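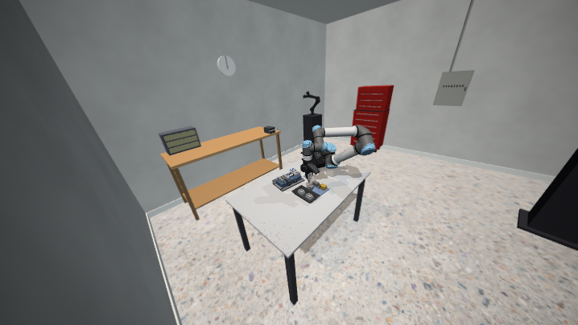 *A pale top on straight, square black legs.*

# How to Stop a Table from Wobbling

My mother kept a folded bus ticket under one leg of our kitchen table for my entire childhood, and whenever somebody swept the floor the ticket went into the dustpan and the soup went into somebody's lap. So I came to wobbly tables early in life, and I've fixed a good many of them since (my own, my neighbors', and once, on vacation in Palma, one in a rented apartment that I simply couldn't sit at any longer). It's a cheap job and a pleasant one, and most people can do it in an evening with what's already in the kitchen drawer.

## Find out if it's the table or the floor

Before you touch a single screw, give the table a quarter turn where it stands and lean on the corners. If the wobble moves along with the table, so that the same leg is always the short one, your table is the problem. If the wobble stays in the same spot in the room, it's your floor. Old houses will surprise you here! Our place in Grumau had a dining room that dipped toward the window, and I spent a whole weekend trimming a perfectly good leg before I thought to turn the table around. Please learn from me.

You may well find a bit of both, in which case fix the table first and then come back to the floor.

## Tighten everything, in the right order

Clear the top and lay the table upside down on a blanket. Get a second person for this part if it's a big one, and lift it, don't tip it over onto its legs. I cracked a joint that way and I still think about it.

1. Loosen all the leg bolts by half a turn.
2. Press each leg firmly into its corner and snug the bolt up by hand.
3. Go around again with the wrench, a little at a time, moving between opposite corners the way you would with the lug nuts on a car.
4. Wiggle each leg. If one still gives, take the bolt out and look at the threads.

If a wood screw just spins and never bites, the hole has worn out. Dip a couple of toothpicks in wood glue, push them into the hole, snap them off level and leave them overnight before you put the screw back in.

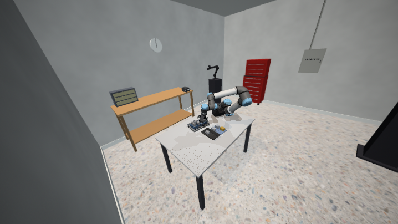 **Terence Dobson**
*Home Repair Editor, Planolia*

## Measure the gap before you fill it

Set the table back on its feet in the place where it's going to live. Rock it gently until the short leg is up in the air, and slide playing cards underneath until the rocking stops. I like cards for this, as they're all the same thickness and there's always an old deck around with the queen missing. Take the little stack out, and there's your shim size.

For a small gap, stick-on felt pads will do nicely. Felt squashes, though, so buy the dense kind, and check again after a week or two of dinners. For anything thicker I cut a square of cork or hard rubber to match the foot and glue it on. Square legs are lovely for this job, because you can stand the leg right on the sheet, trace it with a pencil, and cut just inside the line so that nothing sticks out.

On tile, stone or terrazzo, put a matching pad under every leg, even the ones that don't need it. Bare feet on a hard floor slide and scrape, and a table that slides will work its bolts loose again before long.

## When to fit adjustable feet

If your floor is truly wavy, or if you like to move the furniture around every spring, get screw-in leveling feet and be done with it. You drill a hole up into the end of a wooden leg, tap in the threaded insert, and turn the foot until it meets the floor. With metal legs, look underneath first, as lots of them come with leveling feet already fitted and the owners have never noticed. My friend Dima Issa had been propping hers up with coasters for 15 years.

Turn the foot down until it just touches, then give it another 2 small turns and try the corners. Leave your coffee on the counter until you've done that part.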